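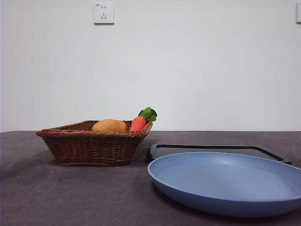
Products > Zuvodia Table Sets > Market Basket Set > Set-up guide > Section 3

3. Laying out the basket set

This section covers the first layout of the Market Basket Set on a table top. Unpack all parts as set out in Section 2 before starting. The basket is placed first and the plate second, and both stay where they are for the rest of the activity. In the standard layout the basket stands to the left with the potato and carrot in it, and the blue plate lies to the right. The braided band at the foot of the basket must rest flat on the table.

3.1 Placing the basket

1. Wipe the table top with a dry cloth.
2. Hold the basket by its sides, below the braided rim, and set it down on the left half of the table.
3. Press lightly on each corner in turn. If the basket rocks, see 3.4.

CAUTION: Do not lift the basket by one edge of the rim. The weave may pull out of shape.

3.2 Filling the basket

1. Put the potato in first, near the middle.
2. Stand the carrot to the right of the potato with the leaves upwards, leaning against the side.
3. Check that both vegetables show above the rim from a seated position.

Note — the leaves may extend past the corner of the basket. Do not bend them inwards.

3.3 Placing the plate

1. Lay the plate on the right of the table, nearer the user than the basket.
2. Leave a gap of 100 mm between basket and plate.
3. If a rectangular tray is used, place it behind the plate. The plate may stand in front of part of the tray.

CAUTION: The plate is for play use only. Do not heat it or serve food on it.

3.4 Correcting a basket that rocks

1. Empty the basket and turn it upside down.
2. Press the bottom band level by hand, working from corner to corner.
3. Turn the basket upright and repeat 3.1.

If the basket still rocks, quote part number 328 when ordering a replacement from Cesavix, Rinalville.

Section revised 7/9/22 — B. Ayala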